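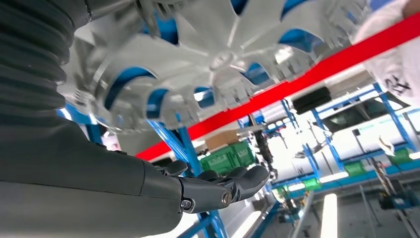
Robotic arm and hand, dark gray, with the fingers curled upward.

Visit to the Wattanapong Paper Mill and Conservation Workshop
Report of the Library Preservation Section
14 Jun 2025

Members of the Library Preservation Section visited the Wattanapong mill in May at the invitation of its director, Thongchai Kaewkla. The purpose of the visit was to review the mill's mulberry papers, which the Section has used for mending since its former supplier closed, and to discuss an order for the coming year.

The day began in the fiber store. Bark is bought in dry bundles from growers in the hills and sorted by hand into three grades. The best grade goes into the thin mending tissues, and the other two are used for wrapping papers and for a heavier sheet sold to printmakers under the name Zarkomel. Mr. Kaewkla explained that the spring harvest had been late and that the finest tissue would be in short supply until the fall.

From there the group moved to the cooking room. The mill boils its bark in soda ash and rinses it in running water from a stream above the site. Members asked about the mineral content of the water, which had been a concern in an earlier batch that showed small brown spots after a year in storage. The mill has since put in a settling tank and a second filter, and test sheets from before and after the change were available for comparison. The Section was given a set to take home for its own aging tests.

Sheet forming was the longest part of the tour. Papermaker Thanakorn Rungrueang showed both the floating mold used for local papers and the dipping mold used for tissue. The floating mold gives a softer sheet with one rough side, and the dipping mold gives a more even one with a clear grain direction. Two members tried the dipping mold. Their sheets were returned to the vat.

Drying is done outdoors on the mold for the heavier papers and on heated metal plates for the tissue. The plates are recent, and Mr. Rungrueang prefers the sheets dried on boards - he finds the surface too hard otherwise. The Section has asked for samples of both.

After lunch the group was shown the conservation workshop, where a small staff repairs account books and temple manuscripts. At the time of the visit the main project was a group of 64 folding books with insect damage. The losses are filled with toned paper and wheat starch paste, and each book is given a folded box made on site. Members noted the good order of the treatment records, which are kept on paper and copied at the end of each month.

The Section agreed to place the following order, subject to budget approval:
Mending tissue, lightest weight, natural: 100 sheets
Mending tissue, medium weight, natural: 133 sheets
Wrapping paper, second grade: 70 sheets

Delivery of the lightest tissue may be split in two. Members who need toned tissue before the fall should send their requests to the Section office, with a color sample if possible.

The Section thanks Mr. Kaewkla and his staff for their time and for the lunch. A return visit by two of the mill's conservators is under discussion.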